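Imprimer | Envoyer par e-mail

Mai — Par l'atelier Maltance

Monter et régler une caméra de poignet sur le bras Forano

Cette page reprend le montage là où la précédente s'arrêtait : le bras est fixé, les axes sont référencés, la pince Joltden s'ouvre et se ferme sur commande. Il reste à poser la caméra, à passer son câble et à régler l'image. Comptez une soirée si le support est déjà imprimé.

Matériel

— un module caméra USB à objectif M12, champ horizontal de 73 degrés
— le support Coetzee, version courte, et ses quatre vis M2,5
— un câble USB souple de 604 mm, connecteur coudé côté caméra
— des colliers textiles (les colliers nylon marquent la gaine)
— du frein-filet faible
— une mire en damier collée sur une plaque rigide

1. Poser le support

Couper l'alimentation du bras. Amener le poignet à la main en position horizontale et caler l'avant-bras, le Forano n'ayant pas de frein sur les axes 2 et 3.

Présenter le support sur la bride, côté opposé à la sortie moteur de la pince. Visser les quatre vis en croix sans serrer, vérifier que la pince s'ouvre sur toute sa course, puis serrer. Une goutte de frein-filet par vis suffit. Ne pas en mettre sur les vis du module lui-même, qui prennent dans le plastique.

La version longue du support dégage mieux la vue, mais elle heurte l'avant-bras quand l'axe 5 dépasse la moitié de sa course. Nous l'avons abandonnée après deux capots fendus.

2. Passer le câble

Mettre le poignet dans la configuration la plus défavorable : axe 5 fléchi au maximum, axe 6 en butée. Poser le câble dans cette position, avec une boucle libre de la largeur d'une main entre le support et le premier collier. Refaire le trajet dans la butée opposée avant de fermer les autres colliers.

Le câble ne doit jamais passer entre la bride et les doigts. Si la boucle entre dans le champ lors d'une rotation rapide, déplacer le premier collier vers l'avant-bras au lieu de raccourcir la boucle.

3. Orienter l'objectif

Lancer le flux vidéo, pince ouverte, puis pince fermée. On cherche un compromis : voir l'extrémité d'au moins un doigt au moment de la saisie sans perdre plus d'un tiers de l'image. Un doigt qui occupe le coin inférieur droit ne gêne pas la suite, à condition de masquer cette zone dans le traitement (étape 6).

Bloquer l'inclinaison, noter l'angle sur le support au feutre fin.

4. Faire la mise au point

L'objectif M12 se règle en le vissant. Placer la mire à la distance de saisie habituelle, extrémité des doigts comprise, et tourner par huitièmes de tour jusqu'à ce que les coins du damier soient nets. Le fond de la pièce sera un peu mou quand le bras vise loin ; la netteté utile est celle de l'objet à saisir. Serrer la bague de blocage et vérifier de nouveau, car elle entraîne souvent l'objectif.

5. Fixer l'exposition

Désactiver l'exposition et la balance des blancs automatiques. Un plafond blanc et une moquette anthracite n'appellent pas le même temps de pose, et en automatique la luminosité varie à chaque changement d'orientation du poignet. Choisir une valeur unique, tester sur trois orientations au moins : vers le haut, vers un objet proche, vers le sol. Chez nous, 2 447 µs avec le gain au minimum donne un résultat acceptable partout.
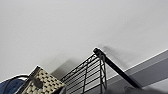
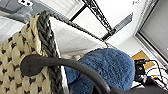
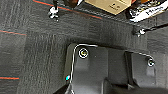 Vues de poignet, de haut en bas : plafond et haut de l'étagère en fil noir ; panier et objet bleu pelucheux, avec un doigt de la pince au premier plan ; dalles de moquette, les deux doigts en bas à droite.

Points à contrôler sur ces vues. Dans la première, le plafond conserve un dégradé ; s'il devient uniformément blanc, baisser le temps de pose. Dans la deuxième, la texture de l'objet bleu reste lisible alors que sa partie basse est dans l'ombre. Dans la troisième, les reflets sur les vis et sur le fil argenté qui passe par-dessus chaque doigt sont très clairs. On les accepte, ils tombent dans la zone masquée.

6. Masquer les doigts

Enregistrer une courte séquence pendant un cycle complet d'ouverture et de fermeture, poignet immobile devant un fond clair. Calculer l'écart de chaque pixel avec une image de référence prise pince démontée, seuiller, puis prendre l'union de toutes les images. Dilater le résultat de quelques pixels. Enregistrer le masque à la résolution native, en PNG un bit, dans le dossier de configuration du bras.

Le masque est à refaire à chaque changement de doigts. Un masque fait avec des doigts droits ne convient pas à des doigts courbes.

7. Étalonnage main-œil

Fixer la mire sur la table, hors du trajet du bras. Prendre une vingtaine de poses en variant surtout les rotations ; des translations seules donnent une solution instable. Rester à l'intérieur du rayon de travail, soit 1 060 mm pour notre version du Forano, et éviter les poses bras tendu, où la flexion fausse la mesure.

Attendre l'arrêt complet avant chaque capture. Si l'erreur de reprojection dépasse un pixel, supprimer les deux plus mauvaises poses et recalculer. Si elle ne baisse pas, reprendre le serrage du support (étape 1) avant de toucher au logiciel.

Pannes courantes

Image figée après quelques minutes : alimentation insuffisante sur le concentrateur USB. Brancher la caméra directement sur la machine.

Bandes horizontales mobiles : fréquence du secteur. Régler l'option anti-scintillement sur 50 Hz.

Décalage progressif de la saisie au fil des heures : bague de blocage desserrée ou vis du support sans frein-filet. Refaire les étapes 4 et 7, dans cet ordre.

Le fichier du support Coetzee et le script de masquage sont dans le dépôt de l'atelier, sous-dossier « poignet ».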